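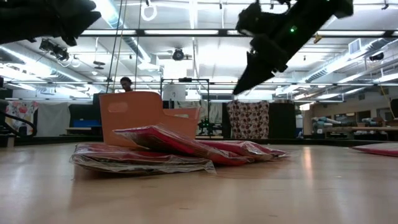
Orange cardboard tray with red wrapped packages.

Filling a Shelf Tray with Soft Wrapped Goods

This guidance applies to all staff and trainees who prepare shelf trays at the Karden packing hall. It covers soft goods supplied in clear plastic wrap. Boxed and rigid goods are covered separately in the Durau handling notes.

Before you start

Clear a space on the floor or bench large enough for the tray and a full set of packages. Sweep the surface, as grit will scratch the film. Check that the tray is the correct one for the order. Trays used for this work have a tall back panel with a handle cutout and lower walls at the sides. Any tray with a torn handle or a crushed corner should be set aside for recycling.

Inspecting the packages

Look over each package on both faces. Creases in the film are acceptable. Splits, open seams and dirt beneath the wrap are not, and packages showing these faults must go to the returns cage with a completed slip. Where the wrap has a long loose edge, fold it under the package. Do not trim it with a knife.

Filling the tray

1. Stand the tray upright with the back panel furthest from you.
2. Lay the first package flat on the base and press gently from the middle outwards to release trapped air.
3. Add the remaining packages one at a time, turning each so that its thicker end faces the opposite way to the one beneath.
4. Stop when the stack is level with the side walls. The handle cutout must remain clear.
5. Place any package left over in the next tray. Part-filled trays are marked with a Rankin label on the back panel.

Lifting and storing

Support the base with one hand whenever the tray is moved by its handle. Filled trays may be stacked up to the limit shown on the bay sign. Bay 14 is reserved for orders to Mivberg and should be kept free of other stock.

Questions about this guidance should be put to Wilma Menzies in the packing office. Requests for new trays go to Shona Forsyth before noon.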